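Banc d'essai : pinces Itley contre pinces Pichler, premier bilan

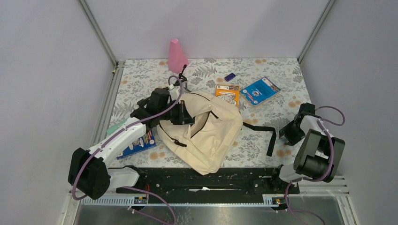 Deux semaines qu'on compare les deux paires de pinces sur le poste à deux bras, et pour l'instant avantage Itley, mais pas partout. Sur objets rigides, rien à dire, les deux passent. Le tissu c'est autre chose. On a donc sorti le sac crème, celui qui s'affaisse dès qu'on le pose, avec sa sangle noire qui part de travers sur la nappe à fleurs et les livrets autour, dont un orange à moitié coincé dessous. Bras gauche au bord de l'ouverture, bras droit replié en attente. Consigne : saisir le bord, ouvrir, ranger un livret.

Résultats bruts, 20 essais par pince. Itley : 15 saisies du bord correctes. Pichler : moins bien, les doigts glissent sur le tissu et ferment dans le vide. Par contre pour prendre un livret à plat, Pichler devant, nettement. Doigts plus fins, ça passe sous la couverture. À refaire avec les patins souples quand ils seront là (commandés, pas de date).

Côté contrôleur, on reste sur Flestada. Jimus testé une journée, trop de saccades dès que les deux bras bougent ensemble - Gregor MacAulay pense à un probleme de réglage, il veut le reprendre avant qu'on l'élimine. D'accord, mais pas avant la fin de la série en cours.

Câbles : attention au mou sur le bras gauche, vérifier la boucle du coude avant chaque série. Déjà un arrêt d'urgence à cause de ça, essai 289, les données sont à jeter.

Suite : même protocole avec la fermeture du sac, puis la sangle. Vitesse à 100 % seulement si quelqu'un est au poste. Ceux qui veulent un créneau le notent sur la feuille partagée, pas par mail, on en a perdu deux comme ca.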